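## 4. Setting up the packing table

Read this section before you pack your first order with the Olell label printer. It assumes you have finished section 3 and the printer is already on your network.

### 4.1 Place the printer

1. Choose a flat table that doesn't wobble. Leave a hand's width behind the printer so the labels can feed in without bending.
2. Put the printer on the side of your writing hand.
3. Run the power cord down the back of the table and plug it straight into the wall. Do not use the outlet on a power strip that also feeds a heat sealer.
4. Keep the middle of the table clear for the package.

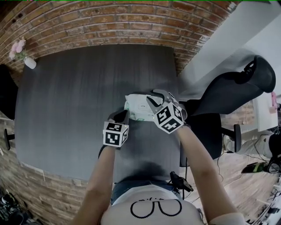
*Fig. 4-1. Soft white package held just above a dark gray table.*

**Note:** Soft packages shift when you press on them. Smooth the top with your palm first, then lay the label from one short edge to the other.

### 4.2 Load the labels

1. Press the two green tabs and lift the lid.
2. Slide the roll onto the spindle with the labels facing up. A full Løken roll holds 989 labels.
3. Pull the first label past the tear bar and close the lid until both tabs click.
4. Press FEED once. The printer moves the roll forward and stops at the next gap.

If the light blinks orange, the gap sensor has not found the edge of a label. Open the lid, pull out one more label, and press FEED again.

**Caution:** The tear bar is sharp. Pull labels down and toward you, and keep your fingers off the bar when the lid is open.

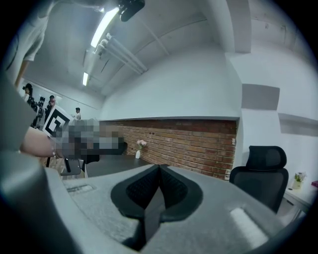 After loading, print a test label from the Dernby menu (Tools > Test Label). Check that the border is the same width on all four sides. If it leans to the left, move the spindle guide in by one notch and print again. Small errors of a line or two do not affect scanning.

### 4.3 Set darkness and speed

1. Open Tools > Print Settings.
2. Set Darkness to 18. This suits plain paper labels. Coated labels need a lower setting, and the right value is printed inside the core of the roll.
3. Leave Speed on Normal. Fast is meant for packing slips without barcodes.
4. Select Save to Printer. If you only select Save, the values are lost when the printer is turned off.

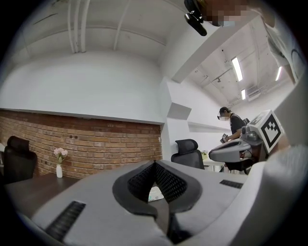 Barcodes that look gray or broken usually mean a dirty print head. Turn the printer off, wait ten minutes, and wipe the head with a cleaning pen in one direction. Clean it every 2,000 labels, or sooner if you see white lines running along the label.

**Note:** The counter under Tools > Status does not reset by itself. Hold FEED while you close the lid to set it back to zero.

For replacement spindles, contact Xinyi Li at the Cloltwood parts desk. Have the serial number ready; it is on the underside, next to the power socket.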